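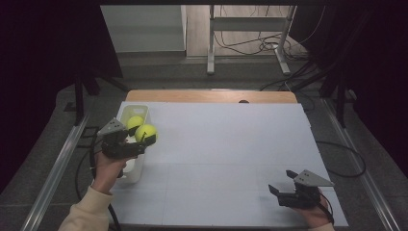 April 28, 2024
Tennis balls, white bin

Sunday in the back room with the curtains pulled, just me and Pranab Mollah, and a whole afternoon of putting tennis balls in the bin (my arms know it!). We stuck with the white plastic bin on the left side of the board, as Elif Naz Başaran set it out on her sheet, and I'm glad we did, the rounded corners are kind to a ball that comes in crooked.

What I keep learning is to go in low over the front rim and let go late. Drop from too high and the ball hops, and then you're chasing it over the carpet. We got through 40 rounds, 14 of them before our tea, and I threw out 2 where I bumped the bin and it slid. Pranab wants tape under it. I say try a damp cloth first, tape leaves gunk on the board and I'm the one who scrubs it!

Between rounds I clear the middle of the board and start again from bare white there, bin left at the side. Slower, sure, but my notes come out much neater that way.
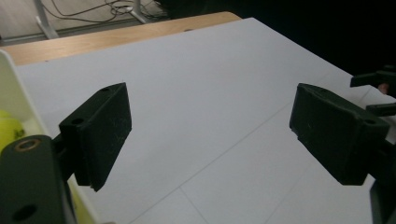
For next time

Ask Erhan Değirmenci if the Tultimar order has more balls in it, a few of ours have gone soft.
Wipe the board before we start, fuzz gets everywhere.
Try the bin on the right for 10 rounds and see if I'm any worse at it.
Hacer Saraç has the room on Monday morning, so leave the bin on the shelf.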